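Online forms without the groans: kitchen tips for council and government websites

Household Hints | Paperwork and Post
2018-07-15

I love a form. There, I've said it! Give me a parking permit renewal and a pot of tea and I'm happy for the whole evening. Since Fuscombe moved nearly all its council services online in March, I've been collecting little tricks for getting through them at home, and friends keep asking me to write them down, so off we go.

Get your papers out before you open the website

So many of these sites log you out after 10 minutes without a click, and that's exactly how long it takes to find a gas bill in my house. Keep one shallow tray (mine is an old baking tin) with your council tax letter, a recent utility bill and your National Insurance number. Car papers can go in too if you drive. Everything goes back in the tin when you're done, still warm from the tea towel it lives under.

Photograph your proof of address in daylight

Lay the letter flat near a window, switch the overhead light off and stand so your own shadow falls behind you. A dark tea towel underneath makes the edges of the page lovely and clear. If the site says the file is too big, email the picture to yourself and choose the "medium" size when your phone asks. Works a treat! Take the letter out of its plastic sleeve first, and smooth the folds with the back of a spoon.

Start on the phone, finish on the big screen

Council sites have got much better on mobiles, but the long forms are still a slog with one thumb. I do the quick things on my phone (missed bins, library renewals, a broken street lamp) and save anything with more than 4 pages for the laptop. The Tralley bus pass form is the one to watch. It has a drop-down list of every street in the district, all 343 of them, and on a small screen you'll be scrolling until supper. Type the first three letters of your street quickly on a keyboard and it jumps straight there.

Write the reference number on something that stays put

I've got a strip of masking tape along the inside of a cupboard door, and every reference number goes on it in marker pen with the name of the service. When it's sorted, peel off the tape. Screenshots are good as well, but they do vanish among the holiday photos.

Passwords, gently

A little notebook kept well away from the computer suits plenty of people, and a password manager suits plenty of others. Whichever you pick, note which email address you signed up with. I spent most of a wet afternoon trying to get back into my garden waste account with the wrong one. The subscription is £44 a year here, so I was keen!

Check the web address

Search results often put paid "helper" sites at the top, and some of them charge for things that are free. For anything national, look for gov.uk at the end of the main part of the address. For the council, type it in from the top of a printed letter and save it as a bookmark. I've a folder called BORING BUT USEFUL and it's the best thing on my laptop.

Pick your moment

Early morning is bliss. The last evening before a school place deadline is the opposite, pages crawl, and the webchat queue stretches on and on. If you do get stuck, Fuscombe library has public computers and very patient staff at the desk, and you can still ask for most forms on paper.

Next time: sorting the recycling calendar so that the whole family can read it. 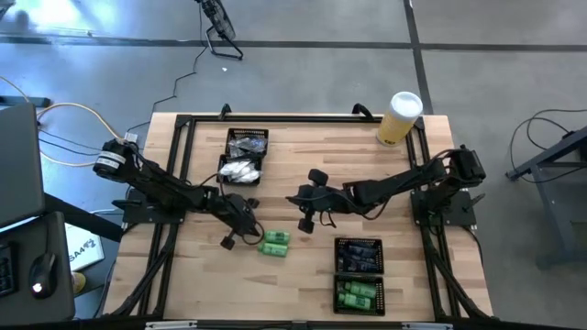 Masking tape is going up on my cupboard door tonight! One to add: before you press submit on the bus pass form, go back to the first page and check your postcode. Mine had dropped the last letter when I went from the phone to the laptop, and I had to fill in the whole lot again.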